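About us

Tadotby Benefits Administration

Tadotby runs employee health plans on behalf of employers who pay for their own cover. We are a third-party administrator. We do not sell insurance, we do not hold the risk on the plans we run, and we take no commission from insurers, hospitals or pharmacies. Our income comes from a flat monthly fee for each enrolled employee, set out on the first page of every contract.

The company was set up in Imbridge and still has its main office there. A second office in Quezada handles calls and claims in Spanish and English.

What we do

An employer that funds its own plan needs someone to enrol staff, check claims against the plan document, pay doctors and hospitals, answer questions and keep the records that the law requires. We do these jobs under one contract. An employer may also take claims work alone and keep enrolment in house.

Claims arrive electronically or on paper. Paper claims are scanned on the day they reach us and then follow the same route as the rest. Each claim is checked for eligibility, for duplicate billing and against the plan's own schedule of benefits. A clean claim is paid within 10 working days. A claim with something missing is returned to the provider with a list of what is needed, and the employee receives a copy.

Refused claims are reviewed by a second examiner before the letter goes out. The letter states the clause in the plan document that was applied and the date by which an appeal must reach us. Appeals go to staff who had no part in the first decision.

Who we work for

Our clients are mostly mid-sized employers: food processing, road haulage, textile care, garment finishing, private schools and two county library services. The largest plan we run covers 1752 employees. We do not take on plans that cross national borders, and we do not run dental-only plans.

Most clients buy stop-loss cover to limit what they would have to pay for one very large claim or a bad year. We can send claims data to any carrier the employer chooses. We do not recommend carriers - that is a matter for the employer and its broker.

Prundero

Prundero is the claims system we built and maintain ourselves. It holds the plan document as a set of rules, so a change to a deductible or a co-payment is made in one place and applies from the date the employer gives us. Employers can log in to see spending by month and by type of care. They cannot see the claims of a named employee.

Employees use the same system to check what has been paid, what they owe and how much of the deductible is left. Statements are kept online for up to 12 years and can be printed or saved.

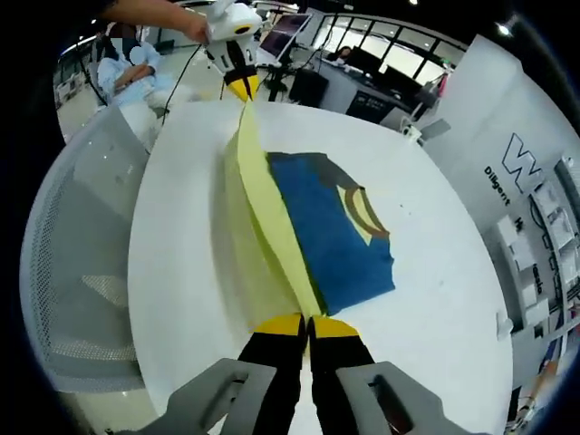
Joining as a new client

Moving a plan from another administrator starts with the plan document and a full enrolment file. We load both, run a set of past claims through the new rules and compare the results with what was paid before. Differences are listed and sent to the employer for a decision. Plans starting in January should reach us by the end of October.

Complaints and contact

Complaints can be made by telephone, by letter or through Prundero. Each is given a reference number, and a written reply is sent by the office that handled the claim. Employees with a question about cover should have the number on their plan card ready - employers should quote their contract number.

Page last reviewed: 2021-03-13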